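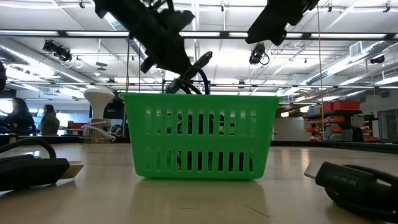

December, late, the kitchen clock says almost 9 but it has been slow since the fall

I finally started on the cord basket tonight. I have been promising myself I would since before the move to the new place, and every time I opened the hall closet and saw it there I closed the door again and made tea. But Ylva is coming to stay after the holidays and she will need somewhere to hang a coat, so the closet has to be done, and the closet can't be done until the baskets are done, and so on down the line like that song about the old lady and the fly.

I do love that green, I have to say. It is such a silly bright color for something that only ever holds things I don't want to look at. I bought it with Jintana the summer we shared the upstairs apartment, when we decided we were going to be organized people, and we came home on the bus with a whole stack of them nested on our laps. Hers went for potatoes and onions, which was the smarter use, with all those slots for the air to get in. Mine went for yarn first, and the yarn kept working its way out through the slots until the cat (dear old Fatero, how I miss him) learned he could sit beside it and pull. After that it was bath towels, and then the move, and somewhere in the move it turned into the place where every black thing with a wire went to live.

So I tipped it all out on the bedspread, which was a mistake, since now I have to finish before I can go to sleep. It came out in one piece! One great big knot, holding the shape of the basket like a cake. I sat and looked at it for a good while. Then I put the radio on and found an end.

There is something restful about it once you get going. You can't pull, that's the main thing, you have to loosen and push the loops back toward the middle and wait for it to give. Mom used to do necklaces that way, with a pin, at the kitchen table with her glasses pushed up, and she would never let me help because I pulled. I don't think I've thought of that in years. I got the long extension cord free first and felt so pleased that I stood up and coiled it properly, over and under, the way Sekar showed me when we did the lights for the school play. He was so particular about it. He said a cord remembers how you put it away, and he would undo mine and hand them back to me without a word. I still have the habit of tying them with a bit of yarn, too, so I suppose the yarn got back into the basket in the end.

I counted the chargers when I had them all laid out and there were 17, which is ridiculous for a woman with one phone. Four of them fit nothing I own. One is for the little Zonilik radio that I gave to Teguh when he went off to his cabin, and he has been running it on batteries all this time, poor man, and never said anything. I've put that one by the front door with his name on it. One is from the electric blanket that scorched. I found the remote for the fan, too, after I'd bought another, and the adapter from our trip to see Ylva that first winter, when her landlady wouldn't let us use the kettle and we drank hot water out of the tap with lemon in it and thought we were so grown up.

I rinsed the basket in the tub while I was at it. You wouldn't believe the dust that collects in those slots. I used an old toothbrush and went along each row, and it took longer than the untangling did, or it felt that way with my knees on the tile. I've left it upside down on the mat overnight.

Now I have to decide what goes back in. Adi said on the phone that I should throw out anything I haven't plugged in for a year, and he is right, he is always right about other people's closets. But his own garage! I reminded him of the garage and he changed the subject to the dog. I think I will keep the two long cords and the phone things and the one flat cable that looks important, and the rest can go in a bag to the recycling place when I take the bottles. I may keep the scorched blanket's cord as well. No. It can go.

The other baskets are still up on the shelf, one with candles and one with I don't know what, wrapping paper I hope. Tomorrow if my back is all right. I need lightbulbs, lemons, stamps, and something to hang on the inside of the closet door for Ylva's scarves, because she always did travel with too many. Must call Jintana and ask if she still has hers with the potatoes.

Half past ten by my phone. The bed is still covered in wires and I'm writing this in the chair.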